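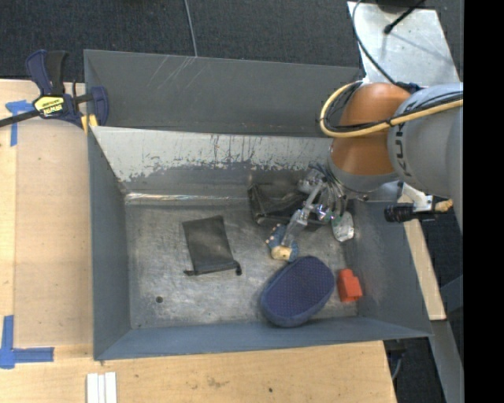 Armelle Tanguy wrote in to ask how I keep my metal catch-all bin from turning into a junk pit, and whether she should line hers or leave it bare. Good question! I left mine bare, and I've never regretted it. Fabric liners hold on to crumbs and screws, and you end up shaking the thing out over the driveway.

So, how I do a clear-out. It takes me one song per handful (I'm slow, I get sentimental over old keychains).

First, don't dump the bin. I used to, and I'd have stuff under the couch until September. Work from one side and take things out one at a time.

Next, set 2 trays beside you, one for keep and one for go. If you can't decide in a few seconds, it goes back in the bin and gets another chance at the end.

When you're down to the last few small things, push them all over to the same side and wipe the bare half with a damp rag. Then slide them across and wipe the other half. Get right into the crease where the bottom meets the slope, that's where the grit hides. An old toothbrush is great for this.

Dry it with a towel before you put anything back! Scratched metal can rust, and Hok-lam Yuen tells me a thin rub of paste wax helps with that. I tried it on one corner and liked it, so the rest is getting done next weekend.

Heavy things go back first, flat on the bottom, and the little bits go in a jar with a lid.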